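Die Handschuhfrage

Ich bin inzwischen der Meinung, dass man einen Haushalt nicht an den Fenstern erkennt und auch nicht am Kühlschrank, sondern an den Handschuhen. Genauer: daran, wo sie zwischen Mai und November gewesen sind. Fragen Sie einmal jemanden, bei dem es sonst ordentlich aussieht. Sie werden einen Satz hören, der mit »Die müssten eigentlich« beginnt und in einem Kellerabteil endet.

Am Samstag, dem 1. November 2014, Feiertag bei uns, die Läden zu, draußen elf Sorten Nebel, stand ich vor unserer Garderobe und wollte meine Handschuhe. Gefunden habe ich zunächst einen Schal, der mir nicht gehört, eine Taschenlampe ohne Batterien und den linken Handschuh eines Kindes, das inzwischen studiert. Meine eigenen lagen in der Küche, in der Schublade mit den Topflappen. Man kann das für Schlamperei halten. Ich halte es für den Versuch eines Systems, unternommen von jemandem, der beim Einräumen nach Verwandtschaft sortiert hat: Stoff, Daumen, Wärme. So gesehen lagen sie richtig.

Über Handschuhe wird zu wenig gestritten. Über Socken gibt es eine ganze Literatur, vom Witz bis zur Doktorarbeit, und jeder Trottel weiß, dass die Waschmaschine sie frisst. Der Handschuh hat es schwerer. Er ist ebenfalls ein Paar, aber er hat eine linke und eine rechte Seite, und damit fällt der ganze Trost weg, den die Socke bietet. Wer 31 schwarze Socken besitzt, besitzt fünfzehn Paare und eine Reserve. Wer 31 schwarze Handschuhe besitzt, besitzt möglicherweise gar kein Paar, wenn er nämlich so ist wie ich und immer den rechten auszieht, um zu bezahlen. Der rechte bleibt dann auf dem Tresen liegen. Der linke kommt mit nach Hause und wird aufgehoben, aus Gründen der Pietät.

Ein Bekannter, Kevin Coughlan, seit vielen Jahren in Deutschland und in Haushaltsdingen deutscher als wir alle, vertritt die Ansicht, einzelne Handschuhe müsse man sofort wegwerfen, noch am selben Abend. Er sagt, ein einzelner Handschuh sei kein Gegenstand mehr, er sei eine Hoffnung, und Hoffnungen bräuchten Platz. Ich habe ihm entgegengehalten, dass mir im Jahr 2000 ein Handschuh nach vier Monaten zurückgegeben wurde, von einer Apothekerin, die ihn im Fenster liegen hatte wie ein Exponat. Coughlan fragte, ob ich da den anderen noch gehabt hätte. Hatte ich nicht. Das war der Winter, in dem ich seiner Methode gefolgt war.

Damit sind wir beim eigentlichen Gegenstand, der Aufbewahrung. Es gibt, grob gesagt, zwei Lager. Die einen haben einen Korb im Flur, in den alles hineinfliegt, was an Hände, Hals oder Kopf gehört. Die anderen haben durchsichtige Kisten. Ich war lange ein Mann des Korbs. Der Korb ist demokratisch. Er macht keinen Unterschied zwischen dem guten Leder und dem, was die Tante aus dem Urlaub mitgebracht hat, und er hat den großen Vorzug, dass man beim Wühlen warme Hände bekommt, womit sich der Zweck des Suchens gelegentlich erledigt.

Seine Schwäche ist die Tiefe. Was im Korb unten liegt, ist nicht verloren, aber es ist auch nicht mehr ganz bei uns. Dort unten herrschen eigene Gesetze. Mützen verfilzen mit Fäustlingen, und ein Kastanienrest, der im Oktober in einer Manteltasche anfing, kommt im März als etwas anderes wieder heraus.

Dann kam die Prospektphase. Ein Versender namens Plutix legte uns eine Beilage in den Briefkasten, in der eine Garderobe von innen zu sehen war, so aufgeräumt, dass ich zunächst dachte, sie sei zu verkaufen. Das »Wintermodul Jillville« umfasste 257 Teile, wenn man die Schrauben mitzählte, was der Prospekt tat. Für jedes Familienmitglied ein Fach, für jedes Fach ein Schildchen, für jedes Schildchen ein Stift, und für den Stift, ich habe es zweimal gelesen, eine Halterung. Ich habe nichts gegen Menschen, die so etwas kaufen. Ich möchte nur nicht bei ihnen wohnen und meinen Handschuh in das Fach eines anderen gelegt haben.

Gekauft haben wir am Ende drei schlichte Plastikkisten, und ich muss zugeben, dass mich die Durchsichtigkeit gewonnen hat. Man sieht, was drin ist. Das klingt nach wenig. Aber der Mensch sucht ja nur deshalb so schlecht, weil er beim Suchen schon beleidigt ist, und eine Kiste, die einem von außen zeigt, dass der Skihandschuh in ihr liegt, nimmt einem die Beleidigung vorweg. Meine Frau hat an einem einzigen Nachmittag eine Ordnung hergestellt, die seither hält, mit kleinen Einbrüchen an den Sonntagen.

Ihr Verfahren ist einfach und verlangt einen leeren Tisch. Alles kommt auf den Tisch. Jedes Paar wird nebeneinandergelegt, flach, die Finger nach oben, wie beim Nagelstudio. Erst wenn beide Hände daliegen, darf das Paar in die Kiste. Ich hielt das für Theater, bis ich es selbst machte und feststellte, dass ich seit zwei Wintern zwei linke getragen hatte. Rechts saß es immer ein bisschen seltsam, aber ich hatte das auf das Alter geschoben.

Nun die Streitfrage, über die in unserem Haus keine Einigkeit besteht und bei der ich um Unterstützung bitte: Gehören Skihandschuhe und Strickhandschuhe in dieselbe Kiste?

Ich sage nein. Der Skihandschuh ist ein Fahrzeug. Er hat Polster, Riemen und Schnallen, er trägt ein Abzeichen auf dem Handrücken wie ein Offizier und nimmt so viel Raum ein, als säße die Hand noch drin. Legt man einen Strickhandschuh daneben, ist der nach einer Woche verschwunden, und zwar meistens im Skihandschuh. Ich habe einmal einen ganzen Januar lang mit dem linken Mittelfinger gegen etwas Weiches gedrückt und es für Futter gehalten. Es war ein Kinderhandschuh.

Meine Frau sagt, eine Kiste sei eine Kiste, und wer im Januar einen fremden Handschuh im eigenen nicht bemerke, habe andere Sorgen als die Sortierung.

Hinzu kommt die Klasse der beigen Strickhandschuhe, der ich einen eigenen Absatz schulde. Beige ist die Farbe, die ein Handschuh annimmt, wenn er keinen Besitzer will. Es gibt sie in jedem Haushalt, niemand hat sie gekauft, sie passen allen ungefähr. Wenn Besuch kommt und der Besuch friert, gibt man ihm die beigen. Wenn Besuch geht, lässt er die beigen da und nimmt die eigenen mit, und so ist dies das einzige Paar, das sich über Jahrzehnte vollständig hält. Ich habe sie nie gemocht und vertraue ihnen vollkommen.

Ryota Honda, der zwei Stockwerke über uns wohnt und seine Wohnung mit einer Gelassenheit in Schuss hält, die ich ihm übelnehme, besitzt genau ein Paar Handschuhe. Ich habe ihn gefragt, wo er sie aufbewahre. In der Jacke, sagte er. Und im Sommer? In der Jacke. Darauf fiel mir nichts ein, und ich bin die Treppe wieder hinuntergegangen. Man kann ein Problem natürlich auch so lösen, dass man es nicht hat, aber damit füllt man keine Kolumne, und über Plutix bräuchte man auch nicht mehr zu reden.

Es bleibt der moralische Teil. Mir wird gelegentlich vorgehalten, ein erwachsener Mensch solle sich nicht derart mit dem Inhalt einer Plastikkiste befassen. Die Welt sei groß. Das stimmt, und sie ist im November außerdem kalt. Wer morgens den Bus verpasst, hat ihn selten wegen der Weltlage verpasst. Er hat ihn verpasst, weil er auf den Knien vor einem Korb lag und »der andere!« rief, in ein Haus hinein, das sich schlafend stellte. Ich kenne Ehen, die an Größerem nicht gelitten haben.

Also schlage ich vor: eine Kiste für das Dicke, eine für das Dünne, und die dritte für die Einzelnen, mit einer Frist. Coughlan will eine Woche. Ich biete einen Winter. Bis zum Mai darf jeder linke auf seinen rechten warten, danach wird er zum Fensterputzen eingezogen. Meine Frau hat dem Vorschlag unter der Bedingung zugestimmt, dass ich die dritte Kiste selbst verwalte. Sie ist jetzt schon voll, und ich habe angefangen, in der Topflappenschublade nachzusehen, ob dort noch Platz wäre.

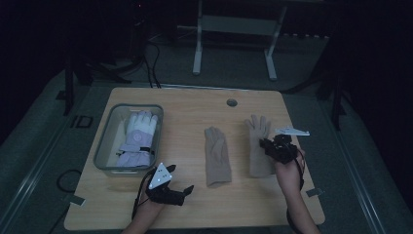 Dick in der Kiste, dünn auf dem Tisch: Skihandschuh und beiger Strick, vorläufig getrennt.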